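Household Goods and Small Repairs
Unit 4 handout: Coin banks, stoppers and what goes wrong with them

Read this before the Sunday session. The reading from the Pirzada booklet is optional this time, but the section on slots is short and will help with the worksheet.

1. What we mean by a coin bank

For this unit a coin bank is any closed container with a slot for putting money in. Some have a second opening for taking it out. Older banks often had no second opening at all, and the owner broke the bank or worked the coins back out through the slot with a knife blade. Most banks sold now have a round hole in the underside closed by a stopper.

The pig is the usual shape. It has practical points in its favor: a wide body, a low center of weight, a broad back for the slot, and a flat enough belly for the hole.

2. Materials

Ceramic: heavy, chips at the ears and feet, breaks if it goes off a shelf. The inside is often unglazed and holds dust.
Molded plastic: light, hard to break, scratches easily. The slot edges may be rough where the part was trimmed.
Tin: dents, and rusts along the seam if washed and not dried.
Wood: uncommon in pig shapes. Joints open up in dry rooms.

Note which one you have at the top of the worksheet. The cleaning method depends on it.

3. Stoppers

Most problems people bring in have to do with the stopper. There are three common types.

Push-in disc. A soft round plug with a lip. You pry up one side and pull. It hardens with age and then either cracks or drops out under the weight of the coins.

Twist lock. A stiff disc with two tabs underneath. Turn it a quarter turn to release. The tabs snap if forced the wrong way.

Cork. Found on some older ceramic banks. Dries out and crumbles into the coins.

When you replace a stopper, measure the hole, not the old stopper. An old one may have shrunk or spread. Measure across the hole twice, at right angles, and write down both numbers. If they differ, go by the larger one for a soft disc. A twist lock will not fit well in a hole that is out of round.

Replacement discs are in the Stallum drawer. Return any you don't use to the same bag.

4. Emptying and cleaning

a. Lay a towel on the table. Set the bank on its side, never on its snout.
b. Take out the stopper and put it in a dish. On a table with several banks, keep each stopper with its own bank.
c. Tip the coins out slowly. Do not shake a ceramic bank.
d. For folded bills, use blunt tweezers through the bottom hole.
e. Wipe plastic inside and out with a damp cloth and a drop of dish soap. Ceramic gets a dry brush inside and a damp cloth outside. Tin gets a dry cloth only.
f. Leave the bank open overnight before you close it.

5. Counting exercise

The Taderden tin held 918 coins when it came to us, and up to 200 of them were foreign. Sort a handful of your own by size first, then by country. Enter the totals in the table on page 53 of the workbook. Last term's group used a different table, so please ignore any pencil marks.

6. Worksheet questions to prepare

Where is the slot on your bank, and does a large coin pass through it flat?
What type of stopper does it have? Is it the original?
What would you repair, and what would you leave alone?

Bring your own bank if you have one. The Pustgate room opens at nine.

Colors in the practice group: red, tan, yellow. Use the color as the label on your sheet.
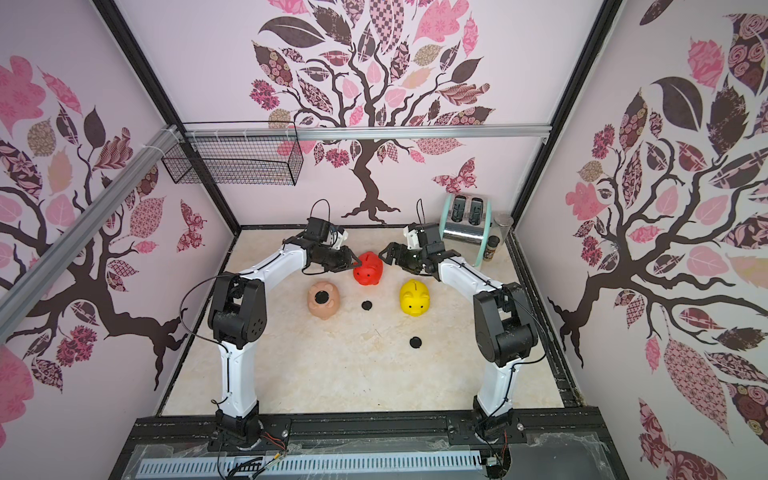
Nizar Mahasneh: On section 3, I would add that a hardened push-in disc sometimes comes back if you leave it in warm water for ten minutes before prying. I have saved a few that way. It doesn't help once the lip has cracked, and I wouldn't try it with cork.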